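Teleop demos keep going wrong when the cloth swings
Posted by Jasmina Obradović, January

I've been given the job of teaching our arm to take knitwear off spring clips and hang it back up again, by remote control, 13 tries before lunch and as many as I can bear after it. I drive it from a pair of handles and mostly watch the wrist camera. The trouble is that I'm fine until the fabric moves, and then I chase it about like a cat after a curtain cord.

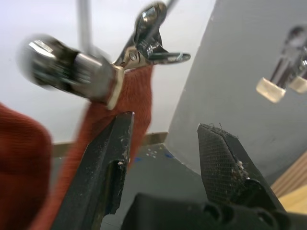

By the time I've caught the hem, the recording is mostly dithering. My supervisor at Provcombe says to keep everything, as it's all data. I suspect a robot trained on my dithering will learn to dither, only with better stamina. Do I bin the messy ones, or trim them?

Eleni Petkov
Neither, to begin with. Stop driving for a bit. When the cloth swings, open the fingers, back off a few centimetres and wait until it hangs still, then go in from the side, slowly, just under the clip. Do it the same way every time. A pause in the recording does far less harm than a chase, though if you sit there for ages you'll want to cut the dead time down afterwards.

As for the ones you've already got, keep any where you fumbled and then recovered cleanly. Bin the ones where you got there by luck. You know which they are.

Also clean your finger pads. Fluff builds up on the textured sort and the grip goes funny long before you notice -- I lost most of an afternoon to that at Corkach.

cuesta_dave
just do more of them. we did 3000 and it sorted itself out

Jasmina Obradović
Thanks, Eleni. Waiting feels like doing nothing for a living, but the last few runs were a lot tidier. Dave, I'll let you know when I get to 3000. Bring cake.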